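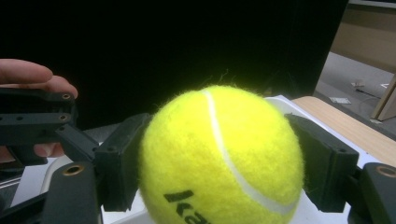
Tennis ball between two black finger pads

Playtesters wanted for Clistoreck (evening sessions, Kestville and online)

Hi! I design card games out of the back half of a shop in Kestville, and I'm looking for 22 people to help me break my newest one before the second set goes to print in September.

The game is called Clistoreck. It's a two-player deck builder with 60-card decks and a shared market row, and if you've ever spent a whole evening arguing about whether a control deck is boring or beautiful, you're the person I want to hear from. The first set has been out for a while and people have pretty much solved it. There's a slow discard deck we all call Plasstead, after the card that holds it together, and it beats nearly everything if you let it get to turn six. The new set has 74 cards and a good chunk of them are my attempt to give the fast decks a fighting chance. I need to know if I went too far (I think I did with the two-cost Lamont cards, but I love them, so please be mean).

What you'd be doing: one session a week for eight weeks, two and a half hours each. You get a list on Monday, you build from it, you play best-of-three matches and you fill in a short form after each one. I read every form. Some weeks I'll ask you to play a deck you hate. Some weeks a card will change halfway through the night and I'll hand you a marker and a stack of blank proxies — sorry in advance.

You don't need tournament results. I'd like half the group to be people who play card games competitively and half who mostly play at the kitchen table. New players are very welcome, and I'll teach you the rules at the first session. You do need to be 18 or over, and you need to be okay with keeping card text to yourself until the set is out.

Pay is $22 a session, plus a full copy of the finished set and your name in the rulebook if you want it there. Online testers get the same, and the only extra thing you need is a webcam that can point down at a table.

To apply, send me a note through the contact form on this site with "Clistoreck testing" in the subject line. Tell me which evenings you can do, whether you'd be in the shop or online, and the last deck you really enjoyed playing in any game, with a few lines on why. A messy list typed on your phone is fine! I'll write back to everyone, even if the group is full.

Posted 6 April 2021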